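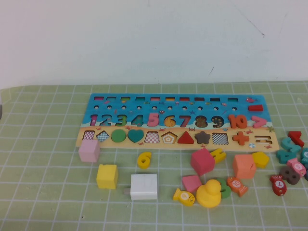
A wooden number puzzle board, with the numbers 1 to 10.

Let the Toys Go Around

By Amancay Quiroga
August 26, 2020

Print this article
E-mail this article

Britstead has a library with 242 shelves of books and no place to borrow a toy. I think the town should fix that, and it would cost very little.

A child of two will work at a puzzle every day for a month and then be done with it. The puzzle is as good as it was on the first day. It goes into a closet, then to a yard sale, and often enough into the trash. Meanwhile a family three streets over is paying full price for the same thing.

We settled this question for books a long time ago. People don't think it strange to read a novel that 100 other people have read. Toys get dirtier than novels, I grant that, and pieces get lost. But day care centers wash toys every evening, and a missing piece can be charged for the same way a missing book is. The library already has the cards, the desk and the computer.

The usual complaint is that the town shouldn't compete with stores. I asked at Kokkinos, which has sold toys on Main Street since before my own kids were born, and the manager was not worried. Grandparents will keep buying presents. Parents who borrow a toy and find that their child loves it may well come in for one to keep.

The council spent August talking about new benches for the square. The price of one bench would buy 200 used toys in decent shape, with enough left over for bins and labels. I like benches. We have plenty of them.

Start with a single shelf in the children's room and a loan period of 3 weeks. If the toys sit there, give them to the day care and drop the idea. I would be surprised if they sat there.

Print this article
E-mail this article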